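Low validation loss but poor rollouts with behavior cloning on a small arm

Deepak Malhotra
Asked 14th December

I am reproducing the action-chunking result from the Pavitz paper on a hobby-servo arm. The task is pick and place into an open box. Training ran for 3000 steps on 55 demonstrations, and validation loss is flat after 2000. In rollouts the arm reaches well but often closes short of the object.
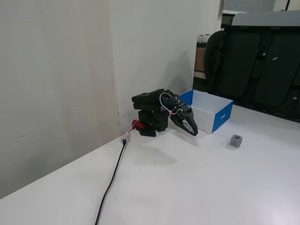
Chunk length is 20 and I execute the whole chunk before querying the policy again. Would a shorter execution horizon help, or is this a data problem?

Eoin Gallagher

Probably both. Validation loss on held-out demonstrations says little about closed-loop behavior - it never visits the states your policy drifts into. Execute half the chunk, then query again, and keep the weights fixed so you change one thing at a time.

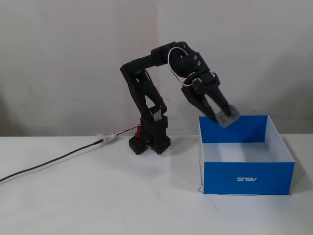
Score grasp and release separately. A single success rate hides which stage fails. A trial where the fingers hold the piece over the rim of the box already counts as a grasp, whatever happens at release. Then add demonstrations that start from a near miss.

Fernero

Had the same thing in September. Check servo backlash first. More training steps did nothing for me.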